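Monday, March. Notebook, Barrientos pages, continued

Picking up from Hường's page on the divorce story. I said last week I didn't believe the agreement score and I still don't. Writing out why while I have it in my head.

Background for Oanh, who missed the first part. Every bio page on the singer Iara Barrientos says the same four things about the ex-husband, Lâm Văn. They met backstage at the Drotdale summer show. They married in private within the year. He pawned her ring for $1,000 to cover a debt. She found out from a fan and filed the next morning. Question was how much of this rests on anything a person saw or said.

Cerkis pulled 214 pages that mention both names. It gave the ring story a "high agreement" mark because nearly all the pages carry it. Well, sure. If I photocopy my own diary all afternoon I'll also agree with myself. Agreement tells us how well the story travels and I'd like the label changed before anyone outside the room reads the output.

Ran the near-copy filter with Nga's looser setting, the one that ignores swapped adjectives. 23 pages left. So most of the pile is the same text with "famous" changed to "popular" and the paragraphs shuffled. Nga thinks the filter is now too greedy and is throwing out pages that happen to use the same stock phrases ("tied the knot," "called it quits," "love nest"). She may have a point. I read a handful of the rejects and they looked like copies to me, but I was in a mood to find copies.

Of the 23, six name any source at all for the ring. Went through those by hand:

- Two cite "a close friend." Same friend, same quote, one page has fixed her grammar.
- One cites Ulley, the gossip site. Ulley's page cites "reports."
- One cites a radio interview. The show exists, the station's own listing has her on it. The clip is dead. Hường has written to the station.
- One links to a page about a different woman with the same first name, a volleyball player. The player is also divorced, which I suppose was close enough.
- One cites the label, Nghiêm. I looked through everything Nghiêm has up on the press page and found a tour notice, an album notice, and a thank-you for flowers. Nothing on a ring. Nothing on a husband either, for that matter.

So the radio interview is all we have, and we haven't heard it.

Hường's argument, put fairly: the fan detail is odd and specific, odd specific things tend to be true, a writer padding out a page wouldn't come up with it. I don't buy this. Specific is what gossip writers are good at. The amount bothers me most. A thousand even, in dollars, on every page, though half of the pages put the couple in a country where nobody would have pawned anything in dollars. I'd expect the number to wobble if people had heard it from different mouths. Net worth wobbles all over the place on the same pages and no one minds.

Then again a number copied from one true report would also not wobble. Hường said this and I had no answer. Leaving it here so I don't pretend later that I did.

Dates. The private wedding is given a season by some pages and no season by others. The Drotdale show is in summer, she was on tour through the fall (the label notice is good for that, it has venues), and several pages want the wedding in the fall, at home, with family. She could have flown back. I'd like one person to have said so. The "next morning" filing sounds like television. I asked Oanh if court records could be searched by name and she says yes in principle, but we don't know the county, and Barrientos is a stage name on at least one page and her birth name on the rest. Parked.

Also, checked whether he has any life on these pages outside of her. He does not. Occupation is given as "businessman," "promoter," "former dancer" and on one page "Capricorn." No photo that can be shown to be him. The one used most is cropped from a group picture at an awards night and I followed it back to a caption that names everyone in it except the man they cropped. I want to be careful with this. It is possible that a private person has had a stranger's face and a pawned ring attached to his name for years, and our nice chart of who copied whom would print both again in color. I've told everyone I won't sign off on a chart with the name on it. Use "ex-husband" or use initials.

Cerkis problems, so they are written down in one place:

The date it gives each page is the date of last edit. Useless for working out who was first. It put Ulley near the end of the chain when the archive has Ulley's page up earlier than most of the rest. Nga swapped in archive dates where there are any. There is still a clump with none and I'd leave them off instead of guessing.

It can't tell "she denied that he pawned the ring" from "he pawned the ring." Found this by accident. One page in the pile is a denial and was scored as strong support. If there's one there may be more, and nobody has looked. I'll do it tomorrow, by eye.

The confidence bar is decoration as far as I can see. Asked what goes into it and got a link to the help page, which has a picture of the bar.

Tried one small test in the afternoon. Took a claim we know is good, the album notice from the label, and ran it the same way. Agreement came out lower than for the ring story. Pages get the album title wrong, the month wrong, the guest singer wrong. So by this measure the thing with a document behind it is shakier than the thing with "a close friend" behind it. Hường says one test proves little and to pick more claims before getting excited. Agreed. I want to pick them before we see the scores this time, and have Oanh hold the list.

What I'd be willing to say out loud today: the couple were probably married, given that the label once thanked "Iara and her husband" for hosting (the flowers notice, I had skimmed past it the first time, so scratch what I wrote above about nothing on a husband). They are described everywhere as divorced. Ring, fan, next morning, all unsupported until we hear the clip. Hường would say "plausible." I don't like the word, it gets quoted without its neighbors.

To do
Denials, read by eye (me)
Chase station again if no answer (Hường)
Pull a few of the filter rejects at random for Nga to judge without seeing my marks
Claim list for the second test, Oanh keeps it
Ask whoever runs the Cerkis account about the label on the score
Find out if the volleyball player page has picked up the ring story too. I have a bad feeling.

Added before leaving: the station wrote back. They keep recordings for a limited time and this one is past it. They can look for a rundown sheet. Hường takes this as hopeful. A rundown sheet will say "Iara B., new album, chat," and we will be where we were.

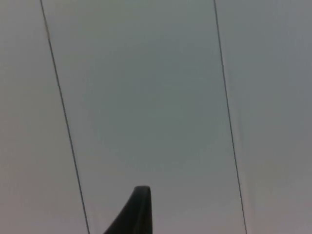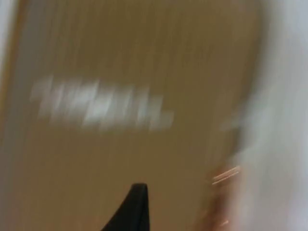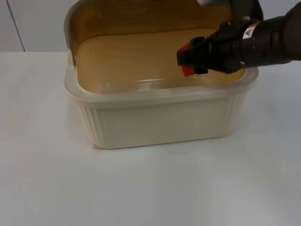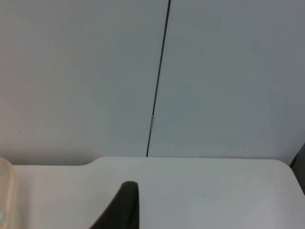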